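Riditz Two-Finger Gripper, Pair (with slotted mounting bracket)

Home > Grippers and End Effectors > Electric > Riditz

In stock. Usually leaves our bench within 2 days. Sold as a pair, one left and one right.

What's in the box

2 gripper bodies in white housing
2 slotted mounting brackets
2 cables
Bolt set and hex key
Spare finger pads, one set
Printed quick start card

Why I stock these

I've been selling grippers through Holtico long enough to have a shelf of ones I don't list anymore, and I'm picky about what goes on this page. The Riditz pair came in as a loaner and I liked them enough to order a full case before the loan was up. I run them on our own two-arm setup most days now (the old pair is in a drawer, and I haven't missed it yet!).

What sold me was the way they close. Most of the lower-priced grippers I've tried have a little jump right as the fingers start moving, and if you're picking up a steel block you'd never know or care. Pick up a thin plastic cup and you'll care a lot. The Riditz starts slow and keeps going at whatever speed you asked for, and the force limit goes low enough that I can hold something flimsy and still tip it.

How I tried them out

I compared them with the Güler pair I'd been using before, same arms, same controller, same table. Dehua Fan wrote the little routine we use for this kind of thing, and it's pretty plain: move something light and crumbly from a cup to a bowl with one arm holding and the other one staying close by. It sounds like nothing. But it asks for a soft grip, a steady wrist and a slow tilt all at once, and a gripper that's weak at any of those will show it pretty fast.

I left my usual clutter out, too. I used to clear everything away before a comparison and then customers would write to say their results weren't like mine, and of course they weren't, their tables had stuff on them.

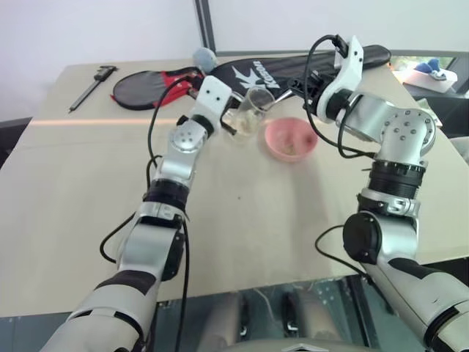 The Güler grippers are good and I still sell them (they're stronger, for one thing, and if you're lifting parts all day they're the ones I'd send you). On the cup routine, though, I had to keep nudging the force setting, and every nudge meant stopping to run it again. With the Riditz I found a number I liked in the first afternoon and left it alone. Dehua ran it with his own settings in July and landed close to mine.

I also let them cycle open and closed for 72 hours straight on the bench before I put up this page. No slipping, no odd noises, and the finger pads looked fine when I pulled them off.

About the brackets

I get more email about the brackets than about anything else here, so let me go on a bit. The slots let you slide the body forward or back before you tighten the bolts, and that's really handy if you've got a wrist camera that needs to see past the fingers. Set your camera first, then slide the gripper until the fingertips sit where you want them in the picture, then tighten. I did it the other way around the first time and had to take the whole thing off again.

Snug is enough on those bolts. Gavin Kinnear, who does our repairs, would like me to add that he has seen quite a few stripped ones and they were all done with a power driver.

Cables

Leave yourself a loop at the wrist. A cable that looks tidy with the arm folded can be stretched tight once you reach across a table, and the connector takes the pull. I let mine arc up and over the wrist and then tie it down farther along the arm. Turn the wrist all the way both directions by hand before you power up.

If your arms are on the long side, order the extension with the pair. It's the Risberg one, listed under Cables, and it clicks right in.

Controllers

The pair runs from our standard two-channel controller or from the Risberg. I've used both. The Risberg has a nicer screen and lets you save settings per hand, and ours costs less and does the job. If you already own a different controller, write to me before you order and tell me which one. I'd much sooner answer an email than process a return.

Things I don't love

The white housing shows every fingerprint. The quick start card is tiny and skips the step where you set the left and right IDs (do that first, one gripper plugged in at a time, or they'll both answer to the same command). And the finger pads are a bit wide for small hardware. You can pick up a washer from a flat table, but you'll be fiddling with it. Narrow pads are on order and I'll list them as soon as they're here.

Specs I get asked for

Rated cycles before pad change: 2,000
Finger drive: electric, both fingers move together
Force limit: adjustable, set from the controller
Bracket: slotted, bolts included
Sold singly: no, pairs only

From customers

"Swapped out my old pair in about 20 minutes, and most of that was me hunting for the hex key, which was in the box. Very gentle on paper cups." Sibel Tekin

"I wish the cables were longer. Otherwise really happy, and the fingers line up nicely on both sides." Idrisa Urio

"We bought one pair for the teaching lab and came back for another. The students like that they can slow them way down." Gülizar Bozkurt

Shipping and returns

Orders in before noon get packed the same day. You can send the pair back if the pads are unused and the brackets haven't been drilled (yes, people drill them). Put the packing slip in with your return so Gavin can match it to your order.

Goes well with: Risberg extension cable, spare finger pads, two-channel controller, wrist camera mount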